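Cahier d'atelier, poste boissons
29 avril 2025
Rédaction : F. Reisinger. Relecture : H. Lehner, quand il aura retrouvé ses lunettes.

Objet : règles de poste pour la cellule à deux bras, version 6

La version 5 tenait sur une page et tout le monde l'avait signée. J'ai relu les signatures ce matin, elles sont très belles. Pour le contenu, Hubert m'a demandé si « zone dégagée » voulait dire dégagée d'objets ou dégagée de gens, et comme c'est moi qui avais écrit la phrase, j'ai préféré changer de sujet.

Je reprends donc à zéro, avec ce qu'on fait vraiment et ce qu'on devrait faire.

1. Avant la mise sous tension
Celui qui démarre la cellule annonce à voix haute. Un hochement de tête en direction du voisin ne compte pas, même appuyé. L'arrêt d'urgence se teste à chaque prise de poste et se note dans le cahier, avec initiales. La procédure Gruber propose une case à cocher ; on a vu ce que donnent les cases à cocher.

2. Vitesse
Mode réduit tant qu'il y a du verre à portée d'un bras. Les programmes Putetti et Totetti ont chacun leur limite en tête de fichier et personne n'y touche sans une deuxième paire d'yeux. Le fichier s'appelle toujours « final_bis » chez Totetti. À renommer avant que « final_ter » n'arrive (j'ai vu passer une ébauche).

3. Liquides
Tout récipient ouvert se remplit bras à l'arrêt. Le bac noir sert de rétention : le flacon à remplir va dedans, et le bac reste vide avant qu'on l'y pose. Les câbles passent derrière ou dessous, jamais entre un verre et une pince. Un chiffon reste sur la table en permanence, hors trajectoire. Hubert voulait préciser la couleur du chiffon dans la règle, j'ai dit non.
Étiquetage : tout liquide transvasé porte un nom et une date. « Le vert » n'est pas un nom. Il y en a plusieurs, des verts.

4. Présence humaine
Les mains n'entrent pas dans le volume de travail tant que le voyant est allumé. Récupérer une cuillère « vite fait » est précisément le cas pour lequel la règle existe. On met en pause, on attend l'immobilité des deux bras, on prend la cuillère, on se sent un peu ridicule, on relance. Durée totale mesurée par Hubert : 11 secondes. Il en était presque déçu.
Pieds sous la table : toléré en position assise, à condition de ne rien pousser dans les câbles.

5. Arrêt et reprise
Après un arrêt non prévu, pas de reprise en cours de séquence. Retour en position d'attente, contrôle visuel des pinces, puis départ depuis le début. L'alarme 1136 (couple hors tolérance au poignet) s'acquitte après lecture du message. L'ordre inverse a été pratiqué, y compris par l'auteur de ces lignes.

6. Implantation
Les récipients en réserve au fond, ceux qu'on utilise devant, le centre de la table pour le verre et la cuillère. Gendow nous a envoyé un plan coté au millimètre ; il est affiché, il est beau, et il suppose des bouteilles toutes carrées. On garde l'esprit du plan.
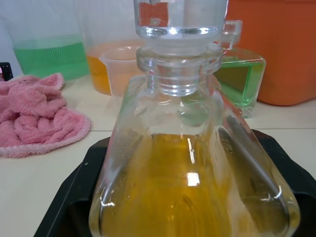
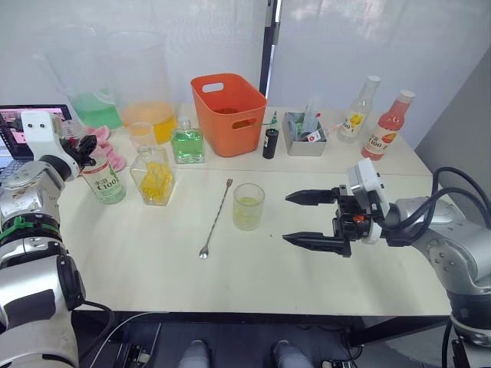
7. Points ouverts
- Ordinateur portable en bout de table : Hubert le veut ailleurs, moi aussi, mais « ailleurs » n'a pas encore de prise de courant. À régler en mai.
- Bouchons de verre : faut-il les retirer à la main avant la séquence ? Je penche pour oui. Hubert fait confiance à la pince. Essai à prévoir, bac en place.
- Compteur de cycles : contrôle des doigts de pince à 2000 cycles, il faut quelqu'un pour regarder le compteur. J'ai inscrit Hubert, il ne le sait pas encore.
- Demander à Gruber si leur modèle de fiche existe en français. La traduction maison parle de « préhenseur fâché » et je n'ai pas trouvé le coupable.

F. R.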